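Golestani Aquatic Center
Frequently Asked Questions for Members and Guests

When is the pool open?
The main pool opens at 6:00 a.m. and closes at 9:00 p.m. The teaching pool opens at 9:00 a.m. Hours are reduced in May, when the annual maintenance takes place. The May schedule is posted at the front desk.

Do I need to reserve a lane?
Lane reservations are required before 8:00 a.m. and after 5:00 p.m. At other times lanes are shared. Reservations may be made through the Juvent member portal or by calling extension 369.

How long is a session?
A reserved session lasts 44 minutes. Swimmers are asked to leave the lane promptly so that the next group may begin.

At what age may children swim without an adult?
Children under eight must be accompanied in the water by an adult. Children between eight and 12 may swim alone if they have passed the center's swim test and an adult remains in the building.

What footwear is permitted in the wet areas?

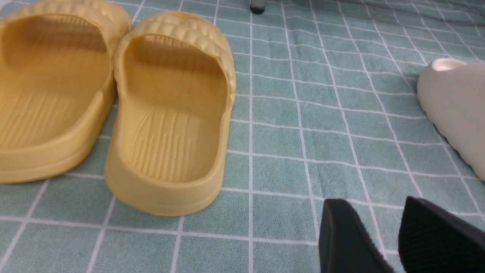
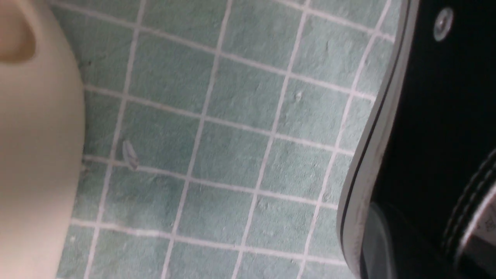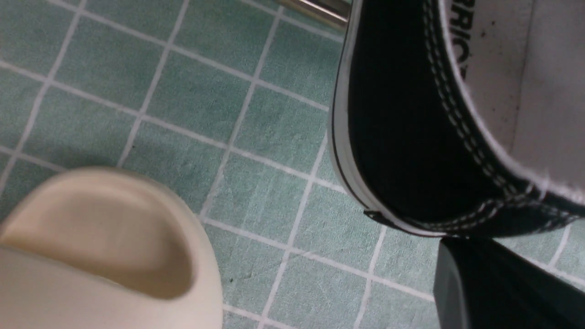 Outdoor shoes must be removed before entering the changing rooms, showers, or pool deck. Members are required to wear clean footwear kept for indoor use, and bare feet are permitted on the pool deck only. Foam slides, such as the yellow pair in the first picture, are suitable for all wet areas. Flip-flops with worn soles should be replaced. The center does not lend or rent footwear.

May I leave belongings in a locker overnight?
No. Lockers are for use during your visit and are cleared at closing. Items removed from lockers are held at the front desk for 20 days and then donated. Members who need long-term storage may apply for a rental locker in the Ustano wing.

Is there a charge for guests?
Each member may bring two guests per visit at the guest rate. Guests must sign in at the front desk and are subject to all center rules. Guest passes cannot be transferred.

How do I freeze or cancel my membership?
A membership may be frozen once a year for medical reasons or extended travel. Cancellation requires 35 days' written notice. Forms should be addressed to Muchen Luo, Membership Services.

Whom should I contact about swimming lessons?
Questions about lessons, class levels, and make-up sessions should be directed to Bronwyn Tipoki, Aquatics Coordinator. Messages may be left at the front desk during opening hours, and a reply is normally sent within two working days.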